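5/19/22

**Nakby delays gripper purchase until simulated trials are finished**

Household goods packer Pristis has put off an order for robot arms at its Nakby site and will spend the money set aside for this quarter on simulation work first. The company had planned to buy 8 arms in one go. It will now take 3, with the rest to follow only if the software trials show that one type of gripper can cope with most of the stock.

The Nakby site packs mixed orders of kitchen tools, garden ornaments, tableware and small gifts. Its catalogue runs to 467 lines, and almost all of them are picked by hand. Pristis said earlier quotes had been based on boxed goods only, which left out much of what goes through the building.

Two suppliers remain in the running. Burkell has offered a two-finger gripper with a fixed price for servicing, while Munasinghe has proposed a lease that covers the arm, the gripper and the control software together. Both have been asked to supply computer models of their equipment so that the trials can be run without hardware on the floor.

The simulated tests put a two-finger gripper among objects of different shapes against a plain brick background. They include a teal-handled tool and a painted garden gnome in a pointed red hat, and the objects can be set at any angle. 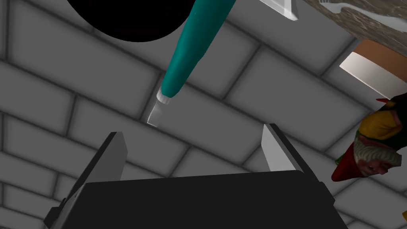 Not everyone on the site is convinced the money is going to the right place. One packer said that a computer could not tell the company how often a gripper pad would need changing, and asked for the cost of spares to be put in the budget before any contract was signed. The same packer wanted to know who would be trained to clear a stoppage on the night shift.

Pristis said spares and training would be priced as separate items — something the first round of quotes did not do. Each supplier must now give a figure for replacement fingers, software updates and call-outs over 7 years, and state what happens to the price if the second batch of arms is not ordered.

Floor space is also being looked at again. The first plan placed all the arms along one conveyor, with fencing on both sides. A smaller first order would fit beside the existing packing benches, and the electrical work could be split between two budget years.

Revised quotes are due before the end of May. Pristis has not set a date for the second batch.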